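Casa e Cozinha > Ensaios > Pequenos utensílios

Tabuleiro de servir Drakby, tamanho médio: depois de dois meses de uso

Última atualização: julho

Desconfio de qualquer tabuleiro que venha com um folheto. O Drakby traz um, dobrado em acordeão, onde se lê que o rebordo foi "pensado para o ritual do lanche". É um tabuleiro. Serve para levar coisas da bancada para a mesa sem as deixar cair pelo caminho, e foi isso que lhe pedi durante dois meses, quase sempre ao fim da tarde, com bolos da pastelaria Miranda e, pior para ele, com canecas cheias.

Comprei-o na Jundley, em amarelo-mostarda, que era a única cor disponível sem esperar pela encomenda. A loja garante que existem outras. Nunca as vi.

Começo pelo peso, que me surpreendeu pela negativa. É leve demais. Com uma caneca numa ponta e nada na outra, a ponta vazia levanta assim que se pega nele com uma só mão. Com as duas mãos porta-se bem, mas um tabuleiro que exige as duas mãos obriga a abrir portas com o cotovelo, e a minha cozinha tem porta. O modelo antigo da Revville, que ainda guardo, pesa bastante mais e nunca me fez isto. 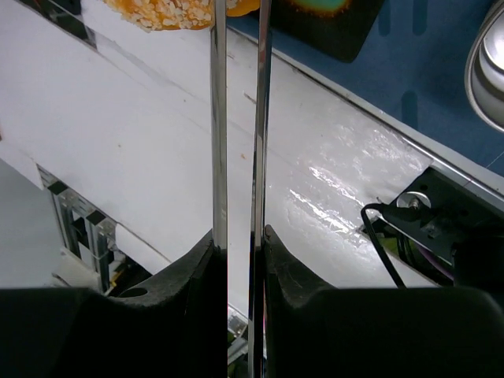
Dois dedos metálicos compridos, lado a lado, com peças pretas na base.

O rebordo é a melhor parte. É levantado o suficiente para segurar o café entornado — testei sem querer, logo na primeira semana — e os cantos redondos limpam-se com uma passagem de pano. No Revville os cantos são vivos e o açúcar fica lá a morar. Aqui não fica. Só não percebo porque é que o fabricante, tendo acertado nisto, não se deu ao trabalho de fazer pegas. Agarra-se pelo próprio rebordo, e quem tiver as mãos húmidas que se arranje.

A superfície é lisa e escorrega. Um prato de sobremesa anda de um lado para o outro à mínima inclinação. Os bolos pousados diretamente no plástico aguentam-se melhor, e acabei por usá-lo quase só assim, como prato grande. Não sei se é isso que a marca queria, mas resulta.

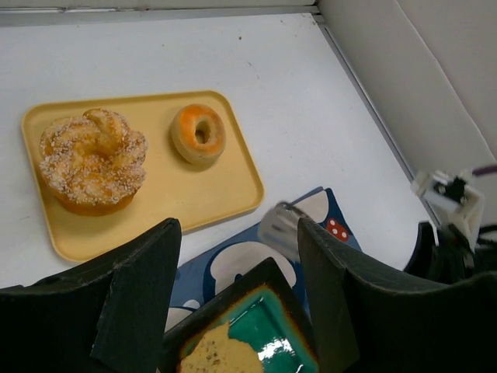

Bolo com açúcar grosso e argola de cobertura laranja, no tabuleiro amarelo.

Quanto à capacidade, o folheto promete "lanche para quatro". Talvez para quatro pessoas que já lanchavam antes de vir. Com bolos do tamanho dos da Miranda, considero-o um tabuleiro para duas, e as chávenas vão à parte.

Lavagem: a caixa diz que pode ir à máquina, na prateleira de cima. Na minha máquina não cabe na prateleira de cima, de modo que foi sempre lavado à mão. Para já, a cor mantém-se. Riscos tem alguns, finos, visíveis contra a luz, e todos feitos por uma faca de serrilha que eu não devia ter usado.

O Lajos Dobos, que costuma comentar estes ensaios, escreveu-me a defender que por este preço não se pode pedir mais. Pode, sim. O da Revville era mais barato quando o comprei e traz pegas. Admito que é feio.

Se já tem um tabuleiro que funciona, fique com ele. Se não tem e lancha a dois, o Drakby serve, desde que o veja primeiro na loja e pegue nele com peso em cima. Eu vou continuar a usar o meu para os bolos. Para o café voltei ao antigo.

Contacto | © Casa e Cozinha | Voltar ao topo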